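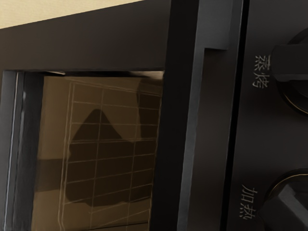
Ticket 1034: Wrist camera view comes up sideways in the Drestine kitchen cell
Status: Resolved, keeping an eye on it
Queue: Simulation cells, Flomcombe

Reported Thursday, first thing
Hello all! The oven task in the Cinska simulator stopped passing its start check overnight. The arm drives up to the steam oven the way it always has, and then the knob finder gives up with "no label match" and parks the arm. Runs up to 3,314 were fine, and everything after that fails the same way. I restarted the cell twice (I know, I know) and it made no difference.

First reply
Thanks for writing this up so clearly! I opened the start view and the oven is lying on its side, with 蒸烤 and 加热 turned along with the panel, so I'm not surprised the label reader is unhappy. Both knobs also run off the right edge, and the finder wants a whole knob before it will commit to anything. Could you send me the mount settings when you get a minute? No rush before lunch.

Update, 11:40
Settings attached. The wrist camera roll is at 90 and I'm fairly sure it used to be 0. We did load the new Radebe arm profile last night, and I'm kicking myself a little for not mentioning that sooner.

Reply
Please don't! That profile brings its own camera mount block and writes it over ours without a word. Here's what I'd like you to try, in this order:
1. Pause the queue and park the arm at home.
2. Put the roll back to 0 in the cell's mount file.
3. Set the profile's "override mounts" switch to off.
4. Move the start pose 42 mm toward the knob side, so both knobs are well inside the view.
5. Reload the cell and run the start check before you unpause.

Update, 3:15
Did all five. The start check passes, the label reader finds both words, and the arm reaches the upper knob nicely. I've let the queue go again and it's up to run 3,544 with no parks.

Reply
Lovely news, thank you for being so patient with me. I've saved your mount file as the cell default and added a note to the Radebe profile page. I'll leave this ticket open in the watch list until the next profile update, so just reply here if it tips over again.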